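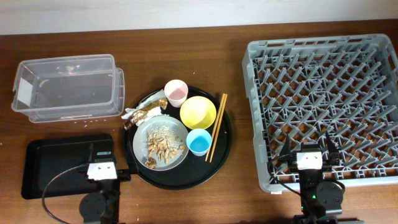

Soledad Tlapale kept the procedure for clearing up on an index card inside the cupboard door. Step one was scraps. Step two was wrappers. Step three was dishes, and after that the card was illegible from steam.

She had written it for the flat on Talthorpe Road, where four people shared one sink for 31 months. Three had moved out since July. The remaining tenant besides herself was Kam-wah Kao, who tested valves for Okeo and worked nights, and who ate peanuts.

He ate them at the table between eleven and midnight, before his shift. The shells went on the gray plate. The plate went on the round tray. The tray stayed where it was until one of them dealt with it, and the rule on this point had lapsed with the departure of Hsiu-ying Poon, who had made the rule.

Soledad came in at 5:10, hung up her coat, and looked at the tray. A pink cup, a blue cup, the yellow bowl, one pair of chopsticks. Two cups meant a visitor. Kam-wah did not have visitors. He had a sister in Clitmont who telephoned.

She began with step one. She held the plate level over the bin and pushed the shells off with the side of her hand. A few stuck. She pushed again. The wrapper had been folded over on itself several times, and she flattened it out of habit, to see if there was anything in it. There was a little salt.

The chopsticks went into the rack. The bowl she washed first, then the blue cup, then the pink one. The pink one was hers. It had been at the back of the shelf behind the rice, and reaching it meant moving the kettle and two jars.

Kam-wah's door opened. He stood in the hall in his socks.

"I was going to do that," he said.

"Who was here?"

"Pei-shan Wu. She wants the room. Hsiu-ying's room."

"Did you tell her the rent?"

"I told her 72 a week, with heating."

"Does she cook?"

He considered this. "She brought her own bowl," he said. "She forgot it."

Soledad looked at the yellow bowl draining in the rack. She had taken it for one of theirs. She dried it, set it on the shelf by the window where it would not get mixed up with the others, and wiped the round tray from the center outward.

"Tell her she can come and see it by daylight," she said. "And get me a pen. The card needs doing again."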